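Dukby Two-Arm Bench Set: On-Site Demonstration

Booking code: D2-VISIT
Sold by: Dukby
Price: none for the first visit; see "What it costs" below
Bring: a table, a socket, one task you dislike doing

You can read a spec sheet for an hour and still have no idea whether a robot can pick up the thing you need picked up. We know this because we write the spec sheets. So we also sell a demonstration visit. One of our people comes to your building with a pair of arms, sets them up on a table and runs them in front of whoever wants to look, including the person at the back with folded arms who was told this would replace the label printer.

The visit is listed as a product so that purchasing departments have something to put in the box marked "product."

What you get

A visit lasts one morning or one afternoon. The setup takes 60 minutes, most of which is spent finding out which of your sockets work. After that the arms are yours to watch, and for part of the session yours to drive.

We bring the Nisis bench set: two small black arms on a common rail, a two-finger gripper on each, the control computer and all the cables. There are a lot of cables. Customers who have seen the brochure sometimes ask where the cables were in the brochure. They were behind the brochure.

The session has four parts, and the order can be changed if your lunch is at a strange time.

Warm-up. The arms go through their joint checks. It looks like stretching and is about as gripping to watch, but the noises tell you a good deal about what you'd be sharing a room with.

Our tasks. Short jobs with everyday objects on a tabletop: moving something from one side to the other, handing it between arms, dealing with a plug or a lead. We favor phones and chargers over colored blocks. Everyone has seen a robot stack colored blocks, and very few people are paid to do it. 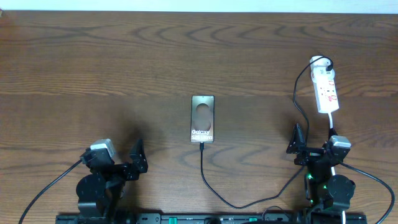 Your task. You hand us something from your own work and we try it. It should fit on a table and weigh less than 200 grams. We don't get to practice first. Sometimes it goes well, sometimes the arm nudges your item politely toward the floor, and in both cases you have learned something for the price of a parking space.

Your turn. Visitors drive the arms by hand. Children are good at this. Managers improve.

What to expect from small arms

They are slow. In videos they are often fast, and if you look in the corner of the video you may find a small note about playback speed. Ours run at the speed they run. Slim objects lying flat are hard for them, shiny objects are harder, and a cable is a bad-tempered animal that has never once been in the same place twice. If your task has all of those in it, please tell us when you book so that we can send somebody cheerful.

They are also repeatable, quiet enough to talk over, and content to do a dull thing again. We think that's a fair trade. Some visitors don't, and a few of them have been kind enough to say so during the setup.

What we need from you

A solid table. If it wobbles when you put down a coffee, it will wobble when an arm stops suddenly. Wood, metal and laminate are all fine. Glass is not, and neither is your good dining table, because the rail is clamped on and clamps leave opinions.

A grounded socket within reach. We bring our own power strip, and a second one for when the first has filled up with adapters.

Steady light. Blinds are useful. Low sun in April has beaten our cameras more often than any customer has.

Room for people to stand. The taped line on the floor is for keeping behind. It isn't a starting line.

Open days

If you would like the arms there for a bigger event, book the open-day version (code D2-OPEN). It runs from 10 a.m. to 4 p.m. with breaks, brings 2 of our staff instead of one, and swaps the "your task" section for a rolling sign-up sheet. We have done these in libraries, in a trade school gym and in the lobby of a company that had forgotten it was also holding a fire drill. The arms stayed where they were. They are clamped on.

For open days we ask to see the room in photos beforehand. "It's a normal room" has been said to us of a boat.

What it costs

The first visit is free within our delivery area. A second visit to the same address is charged at the day rate, and that rate comes off your invoice if you go on to buy a bench set. There's no charge for canceling unless we're already in your parking lot.

Breakage of our equipment during the driving session is our problem. Breakage of your item during the "your task" section is yours, so please don't hand us the prototype.

Frequently raised points

We already own a Sudanex arm. Can you demonstrate alongside it?
Yes, as long as it's switched off and out of reach. We don't connect to it and we won't say anything rude about it.

Can the session be filmed?
Please do. Show the failed attempts too, if you're posting it. They tend to get more views anyway.

Will the arms do exactly the same thing after we buy them?
They'll do the same thing on the same table in the same light. If you change any of those, expect an afternoon of setup. The Nugroho training pack covers this and comes with the full bench set. It's also sold separately to people who skipped it the first time.

Can we keep the arms overnight?
No. People ask this more than you'd think.

Is there a sales talk?
A short one, at the end, near the door. You can leave during it.

How to book

Use the request form and choose D2-VISIT or D2-OPEN. Tell us the size of the table, the floor it's on and whether the elevator works. Describe your task in a sentence or two. "Picking things up" is a little wide; "taking a charger out of a box and laying it beside the phone" is the kind of thing we can plan for. We'll write back with available slots and a question about the sockets.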